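Service Robotics, Unit 7: Can machines do chores yet?
Course handout, December revision

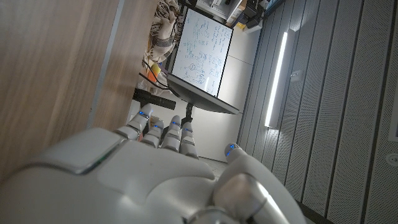
The question in the title is usually answered with a demonstration, and demonstrations are poor evidence. A single successful run shows that a task is possible under one set of conditions. It gives no failure rate, no recovery behavior and no cost per attempt. In this unit a chore counts as "done" when a system completes it repeatedly, on objects it was not tuned for, with no person stepping in.

7.1 What makes a chore hard

Industrial automation works by removing variation. Parts arrive in fixtures, lighting is fixed, and the cell is fenced. A kitchen or a repair bench offers none of this. The main sources of difficulty are:

Deformable items. Towels, bags and cable have no fixed shape, so a stored grasp pose is of little use.
Clutter. The target is often partly hidden, and reaching it may require moving something else first.
Contact. Wiping, inserting and screwing all depend on force. Position control alone will either lose contact or press too hard.
Long sequences. Errors multiply. If each step succeeds with probability p and the steps are independent, n steps in a row succeed with probability p^n. For p = 0.95 and n = 12, the result is about 0.54.

The last point is the one most often missed in project reports. A step success rate that looks good in a table can still give a chore that fails almost half the time.

7.2 Hands and grippers

A parallel-jaw gripper has one degree of freedom and is easy to model. It handles most rigid household objects if the approach direction is free. A hand with fingers and a thumb can turn an object within the grasp, operate a trigger, or hold one item while pressing another. The price is a larger control problem, more joints to calibrate and more ways for the hand to block the view of its own work.

Occlusion matters most for wrist-mounted cameras. The closer the hand gets to the object, the less of the object the camera sees. Common remedies are a second fixed camera, tactile sensing at the fingertips, or both. Motion blur on near surfaces is a related problem and should be checked before any grasp data are used for training.

7.3 Status by task

Floor cleaning: solved in the commercial sense, on flat floors.
Bin picking of rigid parts: in production, with limits on part variety.
Loading a dishwasher: works in the lab, slow, sensitive to rack layout.
Folding laundry: works for some garments. Start state is often arranged by hand.
Cable routing: open.
Tidying a used workbench: open. Combines most of the difficulties in 7.1.

7.4 Exercise

Use the Lorkex simulator with the Arkis hand model. Run the bench-clearing task 16 times with object poses randomized. For each run, record the step at which it failed and whether the controller detected the failure. Report step success and whole-task success separately. Compare the measured whole-task figure with p^n and account for any gap.

Reading: Polat course notes, sections 2 and 7.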